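# Fokport bin-sorting set

Demonstrations of two-arm pick and place, recorded by teleoperation for imitation learning. Release of October 2019, maintained by the Silside group.

## Contents

- 1592 episodes, 132 of them held out for testing
- 20 object types: bottles, tubes, cups, small boxes and pouches
- joint positions, gripper width and video for both arms

Episodes are stored one per folder. Folder names carry the object type and a running number. Video and joint logs share a clock; resample before training if your loader expects a fixed rate.

## Task

One object moves from a source bin to a target bin. Either arm may pick. Operators were told to keep the idle arm clear of the target and to leave failed grasps in the recording. A failed grasp followed by a retry counts as one episode, with `retry` set to 1 in `meta.csv`.

Bins during recording, blue on the left and yellow in the middle and on the right:
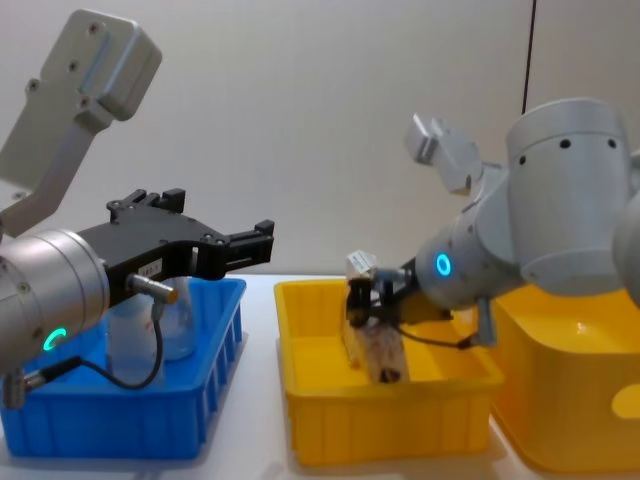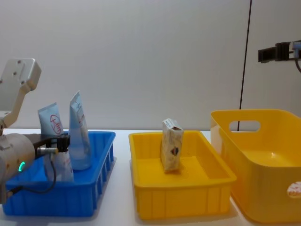 ## Known problems

- The first 100 episodes use the old gripper calibration. Apply `fix_width.py` before mixing them with the rest.
- Clear plastic objects are underrepresented in the test split.
- Bin positions were not measured between sessions. Don't treat them as fixed.

## Loading

Run `python load.py --split train`. The Nair loader also works, but it drops the `retry` column.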